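**Erkora hand grippers, worth it?**

**oakley_g:** Got the pair on trial from Jalto. The blue ribbed pads hold snack packets well enough, even shiny ones. 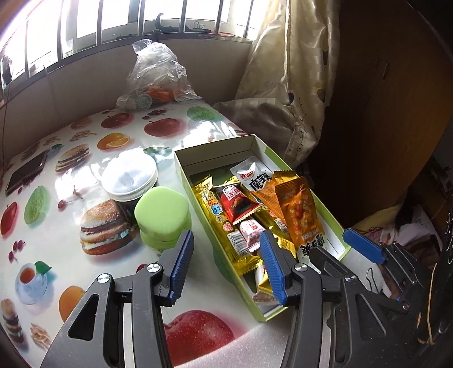 Battery is the weak point. I get 90 minutes from a charge, and a spare pad set is another £10.

**Cheetham:** 90 is fine for that price. What did you pay?

**oakley_g:** £236 for two, before the pads.

**C. Sedgwick:** Too much. Mine went back after 3 weeks with play in the joints.

**Cheetham:** Did you tighten the pivots? Mine are still good.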